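Ilto Lurley 2 mat cutter and board trimmer, long-term review
Gareth Bellamy
Jan 18, 2024

The Lurley 2 is a bench-mounted straight cutter for card, mat board and thin corrugated sheet. It replaces the original Lurley, which I used until the rail wore. I bought this one at full price in November and have used it on most working days since. My work is packaging mockups and small architectural massing models, so nearly everything I cut is paper-based, and nearly all of it has to go back together with square corners.

What comes in the box

The base board, the rail in two sections, the cutting head, a squaring arm, a stop block, seven blades in a plastic sleeve, a hex key and a folded sheet of instructions. The instructions are printed in gray on gray and assume that you owned the first model. If you didn't, the step where the rail sections are joined will cost you some time. The locating pins go in from underneath, and the drawing shows them from above.

The rail sections were tight in mine and needed a light tap with a mallet. A feeler gauge found no step at the joint. I checked again after a month and it hadn't moved.

Rail and head

The rail is an anodized extrusion with a raised bead that the head rides on. Play between the head and the bead is set by two nylon screws on the left side. From the factory they were too loose. With the head pushed sideways at the end of its travel, the blade wandered enough to show as a taper on a long cut. Half a turn on each screw fixed it. Go past that and the head starts to chatter on the push stroke.

The head takes a standard trapezoid blade, clamped under a thumb nut. Blade depth is set by a small knurled screw with no scale on it. This is the worst part of the tool. The first Lurley had click stops, crude but repeatable, and their removal makes switching between gray board and corrugated slower than it ought to be. I have scratched my own marks on the side of the screw housing, one for each stock I use regularly, and they get me close enough that one test cut settles it.

Bevel cuts use a second blade seat on the other side of the head. I cut bevels seldom. The ones I did make were clean at the start and had a slight hook in the last bit of travel, which is normal for a pull cut with a fresh blade and goes away if a slip sheet is left underneath.

Squaring arm

The squaring arm bolts to the left end of the base and has one adjusting screw. I set it against an engineer's square, cut a test sheet, flipped the sheet and cut again. The two edges agreed along the full length. Thirty or so sheets later they still agreed. Then I leaned a stack of board on the arm and they didn't, so it will not take side load. The screw has no lock nut. I added one, and I'd call it a required modification.

The printed rule along the arm is accurate against my steel rule for the first two thirds and then gains slightly. For anything that matters I use the stop block with a spacer and ignore the rule.

Materials

Gray board: good. One scoring pass and one through pass, with a burr on the lower face that a fingernail will take off.

Solid bleached board: very good, single pass. Fold scoring is also workable at minimum depth, but the depth screw makes it fiddly and I went back to a bone folder and straightedge.

E-flute corrugated: acceptable. Across the flutes the cut is clean. Along the flutes the clamp bar marks the face if you lean on it, and the cheap liners crush. A strip of thin felt under the bar helps.

Foam board: poor. The blade angle is too steep and the foam tears on the lower third. A long snap-off blade held by hand at a low angle does a better job, and I wouldn't buy any rail cutter for foam.

Museum board: good, though blade life is short. I get 531 linear feet from a blade in ordinary cream card before the edge starts to fuzz, logged over one batch job, and far less than half of that in museum board. I did not log it carefully enough to give a figure.

Assembly accuracy

The test I care about is whether parts cut a week apart fit. For a box with mitered walls, an error at the base shows up doubled at the lid, and on a small model there is nothing to hide it behind. Parts off the Lurley 2 went together dry, without trimming, more often than parts off the old one did. Most of the remaining misfit came from me reading the stop block at the wrong edge.

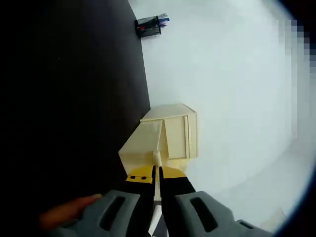 Tia Haworth had the opposite result with the squaring arm. Hers went out of square in the first week with no side load on it at all, and a lock nut made no difference, the fault being a casting that rocked on the base board. She shimmed it with brass strip and got it to hold, but sent the whole unit back anyway on the grounds that a cutter at this price shouldn't need shims. The replacement was fine. She also thinks I am too hard on the depth screw and sets hers by feel.

I checked my own casting after hearing that. It sits flat. It would be worth laying a straightedge under yours before the return period runs out.

Against the Bickerstaff

The obvious alternative is the Bickerstaff bench trimmer. I had the use of one for a month. It has a heavier base, a proper depth scale, and a clamp that comes down parallel. It also has a shorter cutting length and takes only its own blades, sold in packs of two at a price I found hard to accept. On thick gray board the Bickerstaff is better. On everything else I could not separate the finished edges under a loupe, and the Lurley gets through a stack faster because its clamp lifts with the head hand.

The Osteo pull cutter is sometimes mentioned in the same breath. It's a different class of tool – light, no clamp, fine for photo mounts – and I wouldn't use it on anything I meant to fold and glue.

Wear and parts

After this period of use the nylon screws show a polished flat and have needed one further adjustment. The self-healing strip under the blade path is grooved but serviceable. It can be turned end for end, which gives it a second life, and replacements are listed by Ilto as a separate part. The rubber feet came unglued, all on one side. I put them back with contact cement.

The rail bead wants a wipe with a dry cloth at the end of the day. Do not oil it. Oil picks up paper dust and the head drags within an hour, and then the oil finds its way onto the board. I did this on the first model and threw away a full sheet of museum board before I worked out where the spots were coming from.

Rating

7 out of 10. It would be an 8 with a scale on the depth screw and a lock nut on the squaring arm, both of which are cheap parts. If you have the original Lurley and its rail is still straight, keep it and buy blades. If you cut mostly thick board, look at the Bickerstaff first.

Correction: the first version of this review gave the clamp felt as self-adhesive. It is plain felt, held on with double-sided tape at the ends only.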